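From: Grivitz
To: desk-and-wrist list
Date: 21st July
Subject: Re: Mouse mat, or straight on the wood?

Skonis list member wrote:
> I've finally given in and bought one of those lumpy ergonomic
> mice with the thumb rest. Do I still need a mat under it?
> My old one has gone shiny and I'd rather look at the desk.
> Also, how long before it stops feeling like holding a potato?

Potato stage lasted nine days for me, if that helps! I was still swearing at it in June, and now I can't get on with the flat one at all (tried it on the laptop the other night, hopeless).

On the mat question I'd say yes, keep one. I went without for a while as I like the grain on this desk too, but the pointer kept jumping whenever I was doing anything fiddly in the Kirkutura drawings, and my wrist was forever on the cold edge. So I got a plain dark grey one with rounded corners, nothing fancy, and the jumping stopped the same afternoon.

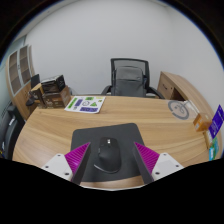
I don't bother lining the mat up square with the desk either. Mine sits a bit higher on the right, and my arm seems to like that better than dead straight. Have a play with yours before you decide you hate the mouse.

The thumb rest is the bit that takes getting used to. Let your thumb just lie there and don't grip! I was squeezing the life out of mine for the first week and blaming the shape. Slowing the pointer down a notch helped as well, and I put it back up again later on.

If your old mat's gone shiny I'd bin it. Someone on here swore by washing theirs in the sink, but mine went wavy when I tried that and never lay flat again. The new one was from Costache, 21 in the sale, and they do a smaller size if you want to see more of the wood.

Grivitz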